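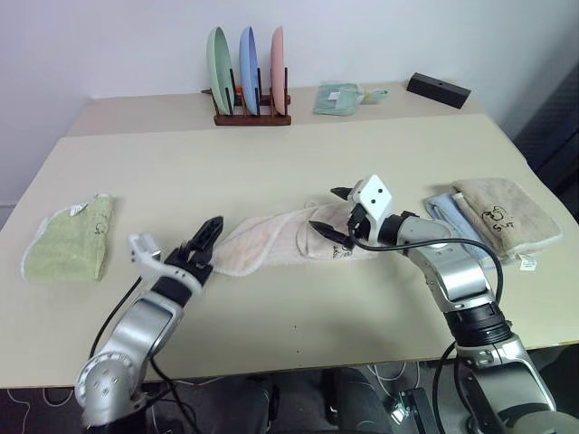

Spent Saturday on the towel folding planner for Cornedell. A few notes on what changed, mostly so I can find them again in August.

The old version picked both grasp points from a single look at the table, then ran the whole fold blind. Fine on a flat towel. On a rumpled one the second corner has usually moved by the time the first arm gets there.

Now each arm re-checks its own grasp point 400 ms before closing. If the point has shifted by more than 26 mm, the planner drops it and asks for a new one.

The arms also used to wait for each other at every waypoint. I took that out and kept two sync points: one before the lift and one before the release.

Perception is still the weak part. Pale pink on a cream table gives the segmentation very little to work with, and a turned-over edge gets labelled as a corner far too often.

Malachy Noonan relabelled 206 of the worst cases this week, which brings the training set to 1,595. Retraining tonight.

Replay now works in Sinaga too. You can scrub through a fold and see which grasp candidates were rejected and why. Should have done that first.

Still to do: stacked towels. The mask merges the top one with whatever is showing underneath, so the planner tries to fold both. I'll post the config once the depth edge check is in.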